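Rapport d'étape au financeur, juillet 2022
Projet Brultenier : tri et pliage du linge d'enfants, lot 2
Rédigé par la coordination de Zadatel, à l'attention de Clurnov

Autant l'écrire d'entrée : le lot 2 est livré dans les délais, mais je ne suis pas convaincue qu'il réponde à la question que vous nous aviez posée en janvier. Vous vouliez savoir si une table de tri unique, où le linge arrive en tas, permet de se passer des bacs séparés. Nous avons monté la table. Pour le reste, les indices sont minces.

Ce qui est fait. Le plan de travail blanc est en place, fermé sur trois côtés par des parois claires. Les vêtements fournis par Llorente ont été lavés et versés au stock. La fiche de tri a été réécrite deux fois, la première version confondant la catégorie du vêtement et sa taille. Les 100 passages prévus à la convention ont été effectués et consignés.

Ce qui me laisse perplexe. La fiche suppose que l'on reconnaît un vêtement avant de le prendre. Avec des pièces posées bien à plat, sans doute. Dans un tas, on voit un bout de tissu, un pli, parfois un ourlet, et l'on devine. Les imprimés n'aident pas autant que le prétendait notre propre dossier de candidature : un motif camouflage froissé se lit mal, et les petites pièces unies disparaissent sous les grandes.

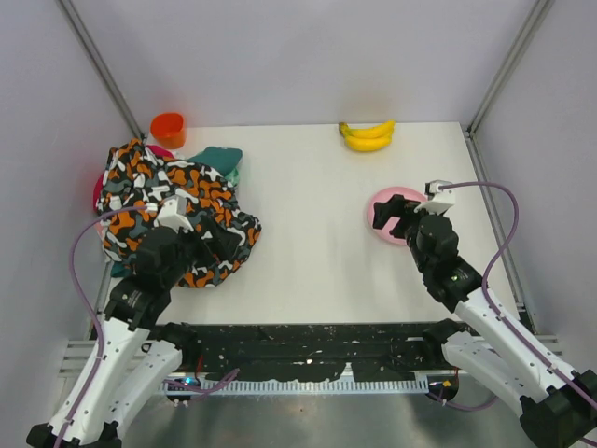 Le tissu camouflage couvre une bonne partie du côté gauche ; le gobelet, les bananes et l'assiette rose partagent la table avec le linge.
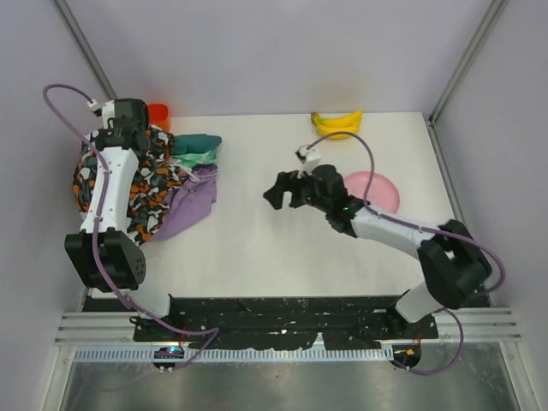
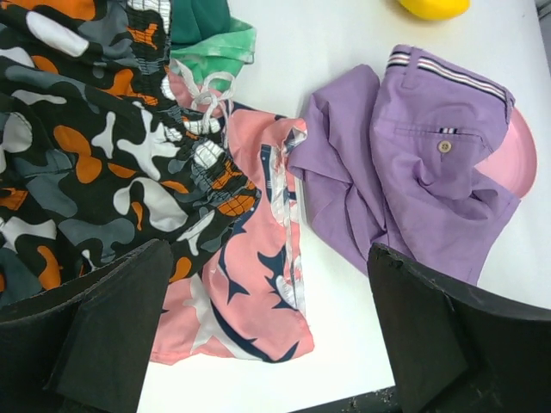 Vue rapprochée : la ceinture froncée du short camouflage et, au centre, le short rose à requins.

Sur le protocole, trois remarques. La première concerne la présence d'objets qui n'ont rien à voir avec le linge. Le cahier des charges demandait un plan « encombré comme à la maison », et l'idée se défend. Encore faudrait-il fixer ce que l'on en attend, car la fiche ne prévoit aucune ligne pour la vaisselle ni pour les fruits. Chacun les a donc déplacés ou contournés à sa guise, et les durées relevées ne se comparent pas bien entre elles.

La deuxième concerne les élastiques. Une ceinture froncée ramène le tissu sur lui-même et le pliage en deux, tel que le décrit la fiche, donne un paquet bombé. Faut-il le compter comme plié ? L'équipe a répondu oui, j'aurais répondu non. Le taux de réussite dépend beaucoup de cette seule réponse, et je préfère ne pas l'afficher en tête de rapport.

La troisième est budgétaire. Le poste « textile » est consommé, alors que le stock penche nettement du côté des shorts. Il manque des manches longues, des chaussettes, tout ce qui complique un vrai panier de linge. Étendre nos résultats à l'ensemble d'une garde-robe me paraîtrait imprudent.

Pour la suite, nous demandons de décaler l'ouverture du lot 3 tant que le critère « plié » n'est pas arrêté par écrit avec vos services. Une page suffirait. Nous proposons aussi de reprendre une partie des passages sur une table sans vaisselle, afin d'avoir un point de comparaison. Aucun crédit supplémentaire n'est sollicité à ce stade, hormis le report du reliquat de transport. Les relevés bruts sont joints en annexe, y compris ceux que l'équipe souhaitait écarter.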